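My sister asked me in July when she could stop emptying the dishwasher. She knows I read too much about robots, so I'm the one who gets these questions, usually by text, usually with a photo of a full sink. I told her two years. Then I went off and did some reading and watched a lot of footage, and I'd like to take that number back.

The thing is, the big stuff is going pretty well! Walking is fine now. Picking up a box and putting it on a shelf is fine, at least when the box is a nice box and the shelf stays where it was. My friend Tanveer Naqvi works at a packing shop that runs a Hurkar arm, and he says it moved 1,269 cartons on its best shift and 1,236 on the one after that, and he complained about the difference (33 cartons, Tanveer, come on). But a carton is the easiest object in the world. It has flat sides and it doesn't roll.

Now think about clearing up after lunch. A bowl is round and slippery and the only good place to grab it is the rim. A plate lies flat, so you have to get something under the edge. And a spoon! You and I pick up a spoon by sort of pinching and tipping it with a fingernail, and we've been doing it since we were two. With a pair of stiff prongs you have to come down at just the right height - too high and you close on air, too low and you're pushing into the table. 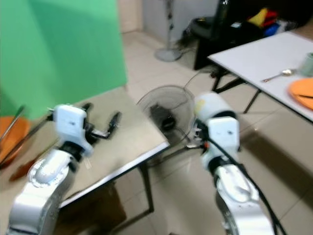 Two arms, two tables, and a spoon, a cup and a plate to deal with on the right.

Look at how thin those black fingers are, and then at the spoon lying flat on the white table. That's the bit I'd worry about. The orange plate has a utensil lying across it too, so do you take the utensil off first or carry the whole lot and hope? I'd carry it and hope, and I drop things.

Dénes Sárközi, who used to fix Pidik machines and now mostly argues with me in the comments, thinks I'm too gloomy. His point is that a home robot can be slow. If it takes until 4 a.m. to put away the dinner things, who cares, you're asleep. I think that's fair, as long as it's quiet and I still have the same number of bowls at breakfast.

So my new answer for my sister is that folding towels will come first, then wiping down a bare table, and the silverware drawer a good while after. I'm not putting a year on it. She has written back to ask whether she should buy the Bozsik dishwasher with the extra top rack for spoons and forks, and I said yes, get the rack.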